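About Skondero

Skondero is a small engineering firm working on wireless links and the software that runs them. We design, simulate and test radio systems for customers who need data to get from one place to another in awkward conditions: inside factories, along railway cuttings, between farm buildings, down in plant rooms. Our office and lab are in Wudville, and we have a second test site at Grollorholm.

What we do

Most of our work starts with a link that does not perform as well as it should. A customer has bought equipment, put it up, and found that the data rate drops at certain times of day or in certain corners of a building. We take measurements on site, build a channel model from them and work out where the losses come from. Sometimes the answer is a different antenna position and the job is done in an afternoon. Sometimes it means new receiver software, and we write that too.

We also take on longer design projects. These usually cover channel estimation, coding and synchronisation for multi-antenna systems, from the first simulation through to code running on the customer's own hardware. We work mainly in C and Python, with VHDL where the timing needs it.

How we work

Every project gets a written plan before we quote. It says what will be measured, with which equipment, and what the customer will receive at the end. We charge by the day for site surveys and at a fixed price for design work. Reports are kept short, and the raw measurement files are handed over with them.

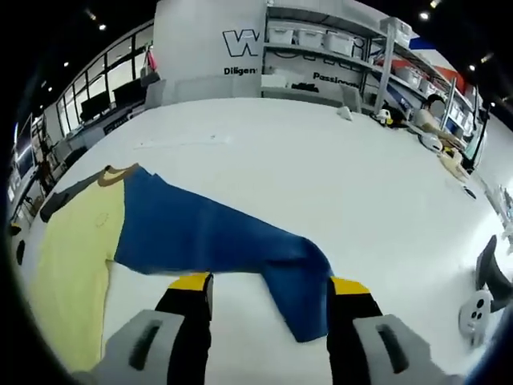

Customers are welcome to come to Wudville while their project is in the lab. We ask for two days' notice so that the right bench is set up and the test licence covers the band you want to look at. Remote sessions are possible as well, though for antenna work a visit is usually quicker.

Our facilities

The Wudville lab has 19 test benches and a screened room large enough for a small vehicle. The outdoor range at Grollorholm gives us a clear path of 300 metres, with masts at both ends and a mains supply at each. It can be hired by the day, with or without one of our engineers. The access road is closed to lorries, so heavy equipment has to be brought up by van.

Gisler

Gisler is our own channel simulator. It began as a set of scripts for in-house use and is now a product in its own right, licensed to companies and teaching departments. It reads measured data directly and handles fading, Doppler shift and antenna correlation. A trial copy runs for 30 days with nothing switched off. Teaching licences cover a whole class and are renewed each November.

Our people

We have a staff of 15. Most are radio or software engineers, and several came to us first on student placements. We take two placement students a year – one in software, one in RF – and both are paid. Details are on the vacancies page when applications open.

Getting in touch

Please use the enquiry form for new projects and the support address for Gisler. We answer both on working days between nine and five.

Page last updated December 4, 2018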